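Chapter 5
Soft Goods: Why the Laundry Is Still Waiting

In this chapter
Rigid and deformable objects
What a gripper knows about cloth
Learning from human demonstration
Measuring success in a chore

A dishwasher is a robot of a limited kind. It does one job, in a closed box, on objects that hold their shape. The washing machine and the dryer are the same. What happens after the dryer stops is still done by hand in nearly every home, and the machines that have been offered for the job have mostly been slow, costly, or both.

Chapter 4 dealt with picking up rigid objects. A mug has a position and an orientation, and once a robot has estimated those it can plan a grasp. A shirt has no such short description. It can be flat, rolled, twisted, inside out, or bunched so that the sleeves are hidden. Moving one corner changes the shape of the rest. Engineers call objects like this deformable, and they make up a large share of household work: bedding, towels, clothes, trash bags, cables.

The first problem is seeing. To fold a garment, a machine has to find parts of it, such as a hem or a collar, and those parts may be buried. Dark cloth makes this harder, because folds and shadows look alike to a camera. Prints can help or mislead. A pattern gives the software something to track, but a patterned garment lying on a patterned sheet produces edges that have nothing to do with where the cloth ends.

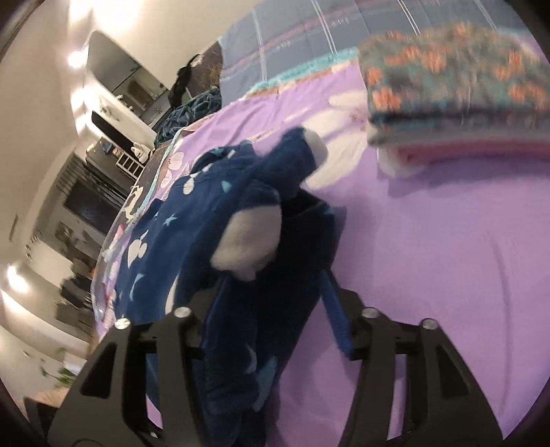 Figure 5.1 A printed navy garment between the jaws of a hand-held gripper. The bed sheet beneath it has a print of its own.

The second problem is contact. Two fingers closing on cloth may take one layer or several, and the difference matters. A person feels it at once. Many grippers report only how far the jaws have closed, and thin fabric hardly changes that number.

One approach is to collect examples from people. The operator does the chore with a gripper held in the hand, and the recordings are used to train a control program. Abdelkrim El Ouafi and Dalia Alaoui used this method in the Gindham study, which we return to in Section 5.3. Their set held 3,334 demonstrations of folding and stacking, gathered in 40 homes. The trained system handled towels well. It did poorly on clothing that started in a heap.

Shop floors face a version of the same question. At Norlow, a commercial laundry, machines iron and fold flat sheets, but workers still feed in the corners and sort the clothing.

Before reading on, pick a chore you do at home and write down every step in it. Keep the list for Exercise 3.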